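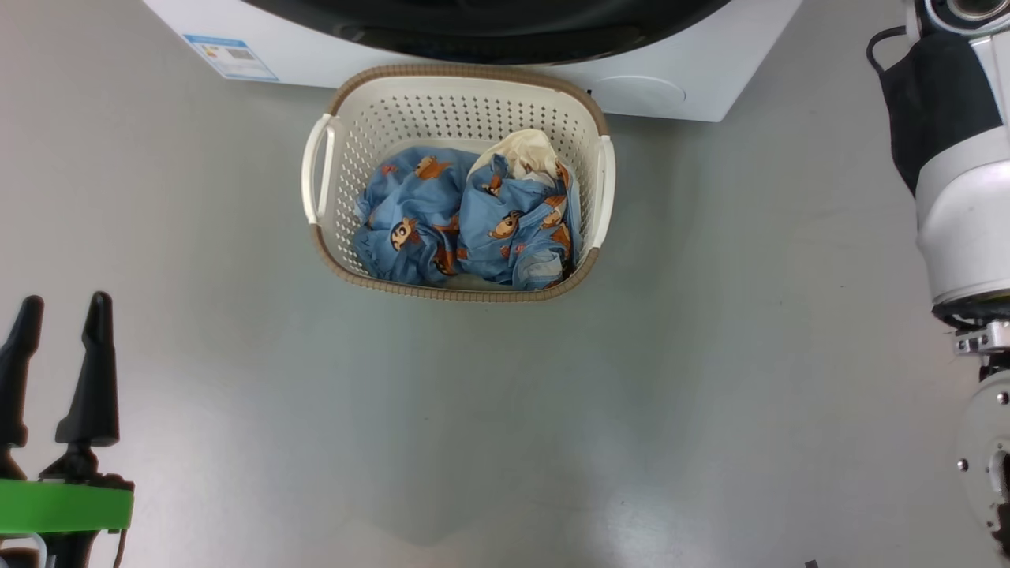

A front-loader with its energy label on the front.

The repair that pays for the shop

Yogesh Prajapati opens at half past seven, when the buses are still full and the bakery next door has its shutters half up. By eight there is usually a queue. People in Cirnley bring him toasters, kettles, vacuum cleaners and the odd hedge trimmer, and they ring him about the things too heavy to carry.

The shop is called Solanki, after his mother's family. His uncle ran it as a television business until sets became too cheap to mend, and it stood shut for four years before Prajapati took on the lease. He had been a maintenance fitter at a packaging plant in Caltton and was made redundant one February.

"I thought I would be doing laptops," he says. "Then a woman came in crying over a washing machine."

Her machine would not drain. She had been quoted more for a visit than she earned in a day, and had been told to think about a new one. Prajapati went round that evening and found a hair grip and a baby sock in the filter. He charged her £12.

Last year he took 406 paid jobs. Washing machines made up 139 of them, more than any other kind of appliance, and a good share were blocked filters, worn door seals or tired carbon brushes. The parts are cheap. What people pay for is his time and the van.

Not everything can be saved. On many newer machines the drum is sealed in a single plastic tub, so when the bearings go the whole assembly has to be replaced, often for close to the price of a new washer. Prajapati tells customers this on the phone before he sets out. He reckons it loses him a call-out fee now and then, but the same people come back later with a lamp or a food mixer.

Spares are the other difficulty. He buys most of his from a breaker's yard at Besska, nine miles up the valley, where old machines are stripped and the good pumps and motors put on shelves. The yard's owner is close to retiring and has no buyer. If it shuts, Prajapati will have to order new parts by post and hold more stock than his back room can take.

He has started teaching in the evenings, in the shop, with the counter pushed against the wall. The first class was on plugs and fuses. The second was on reading a fault code — and on when to leave well alone. A retired bus driver who came to both now covers the counter two mornings a week while Prajapati is out in the van.

The lease is up for renewal in the spring. The landlord wants more rent, and Prajapati has asked for a longer term in return. He is waiting to hear.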